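Home & Habits / Threads / Laundry

July, 7.40 pm
Posted by @slowspincycle

Right, a few of you asked after my grumble last night, so this is going to be a thread about drying clothes in winter. Put the kettle on, I do go on a bit once I get started.

We moved to Drurkora from up north, where you could hang a beach towel at breakfast and fold it before morning tea. I had no idea how spoilt I was. Our first July here I had the same pair of jeans on the line for 2 days and brought them in wetter than they went out (there'd been fog, and then there was more fog).

So I did what everybody does and filled the lounge room with clothes horses. It was like living in a Chinese laundry scene from an old movie, except colder, and by August there was mould behind the bookcase. Vinegar, sugar soap, a whole afternoon on my knees. I'm not keen to do that one again!

The thing that made the biggest difference was an extra spin. That's it. When the load finishes I put it through the spin on its own one more time, 10 minutes or so, and you'd be amazed how much more water comes out of towels and trackies. I leave the woollies out of it, and anything I'm fond of.

Second thing, and my mum was right about this all along: one room, door shut, window open a crack. I'd been drying everything in the warmest room in the house and letting the damp wander off down the hallway. Now it all goes in the spare room and the rest of the house smells like a house again.

We did end up getting a dehumidifier, a secondhand Ikar, from a lovely couple out on the Sovbridge road. It cost us less than a new clothes horse and hums like a fridge with a head cold. I empty the tank onto the lemon tree, who doesn't seem to mind.

Now socks. I could do a whole other thread on socks. They take up so much pegging time for such a small amount of clothing, and they're always the last things dry, especially the thick ones with the cushiony heel. Mine go cuff up with a bit of space between them, one peg each, and I've stopped hanging them in pairs because the bit where they overlap stays damp for ever.

And I sort them somewhere flat and pale, with the good light on. Navy and black look exactly the same to me after dinner and I have gone to work in one of each more times than I'd like to admit.

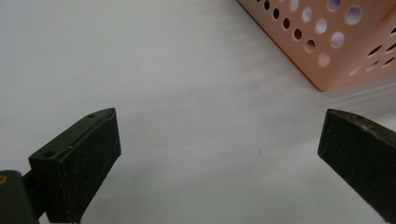
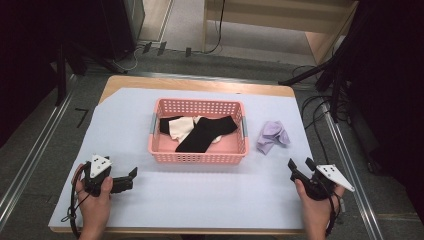
Second pic: black and cream in the pink basket, purple out on the board by itself.

Somebody's going to ask, so yes, we do have an odd sock bag. It hangs on the back of the laundry door and I only let myself go through it at the change of season. Last time I found partners for a good few of them, which felt like winning a meat tray, and the rest went to the rag box for doing the bike chains.

Don't bother with fabric softener on towels or sports gear, by the way. I used it for years and thought our towels were just old. A few washes without it and they started soaking things up again. I do half the powder it says on the box too and we all still smell fine (I've asked).

If you've got a north-facing window, use it! Ours gets sun from late morning till around 2 in the afternoon and I shuffle the little airer along the floorboards after it like a cat. School shirts first, because there's always one needed tomorrow.

For doonas and the big blankets I've given up and I take them to the laundromat next to Wannasri, the noodle place. One go in the big dryer, a bowl of soup while it turns, home by dark with everything warm on the back seat. I'd call it a chore but I look forward to it more than most outings lately.

Oh, and check your line itself. I wiped ours down with an old face washer and it came away black as anything. All those clean sheets, and I'd never once thought about it.

Going to stop there as the machine's just beeped at me. If anyone has a trick for drying the insides of hoodie pockets I would dearly love to hear it, I've tried turning them out, I've tried pegging the hood up separately, and they're still clammy come morning.

29 replies · Back to top · Contact · About threads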